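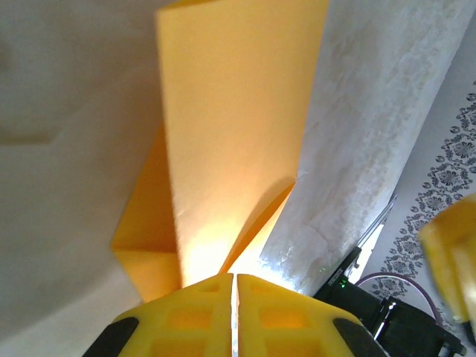

Folding set closes at 3,023 episodes

Collection on the paper and card set ended in January, two weeks behind plan. The final count is 3,023 episodes, of which 950 were recorded at the Prakon site and the rest at Wondometti. Both sites used the same handheld trigger, the same yellow fingers and the same wrist camera settings. The two halves can be mixed in training without a correction step, but the site field should be kept in the index so that results can be split later.

The set covers folded card, tissue and thin sheet goods on cloth-covered work surfaces. Earlier sets used rigid items only, and the policies trained on them close too fast when the item bends. Card is a useful middle case. It holds a crease, it shifts when pressed, and the wrist camera often loses sight of the far edge once the fingers are near. We asked operators to work at normal speed and to leave hesitations in. An episode with a missed grasp and a second try was kept if the second try ended in a hold of two seconds or more.

What counts as an episode

An episode starts with the fingers open and clear of the item, and ends when the item has been let go and the fingers have backed off. Recordings that began with the item already held were cut. So were those in which the operator's free hand touched the item after the first contact. The free hand rule removed more data than we expected at Prakon, where the tables are lower and operators tended to steady the card without noticing. A short reminder at the start of each session fixed most of it.

Each episode has a one-line task label, written by the operator before recording. Labels were left in plain words and lightly cleaned afterward: spelling, stray capitals, and the mix of "flap," "tab" and "wing," which now all read "flap." We did not merge "paper" and "card." Operators used the two words differently and the difference shows up in the grip width traces.

Surfaces and backgrounds

Backgrounds were changed every 16 episodes. The change could be small – a plain cloth swapped for a printed one, or a sheet turned over – but it had to alter what the wrist camera sees behind the fingers. In the first trial batch the background stayed fixed for a whole session, and the Liu baseline learned to find the table seam instead of the item. That batch is not part of the release. Cables and spare hardware near the work area were allowed in view as long as they were out of reach of the fingers.

Lighting was left as found. Pale card under a strong lamp washes out to near white at close range, and translucent parts of the fingers pass some light of their own. Exposure was locked at the start of each session and not touched again. Automatic exposure gave cleaner single pictures but a visible jump as the fingers closed, and the jump was a better cue for contact than anything in the scene.

Known problems

The time offset between the camera and the grip encoder drifts over long sessions. It is small, but anyone training on fast closing motions should use the corrected timestamps in the second index file and ignore the raw ones. The corrected column is called t_sync.

A block of 500 episodes from Wondometti has the grip width scaled to the old finger length. The values have been converted, and the block is flagged. If your numbers look wrong by a constant factor, check that you are not converting them a second time.

Task balance is uneven. Lifting a flap and moving a folded piece to one side are well covered. Opening a crease flat is thin, and pulling tissue away from card without tearing it is thinner. Both will be topped up in the next round if the table time at Prakon is confirmed.

Access

The set is on the shared store under folding, with the Elturo loader updated to read it. Older versions of the loader will open the files but drop the background field without warning, so please update first. A held-out split is provided by session, and no session appears on both sides. Please report bad labels by episode number through the usual form.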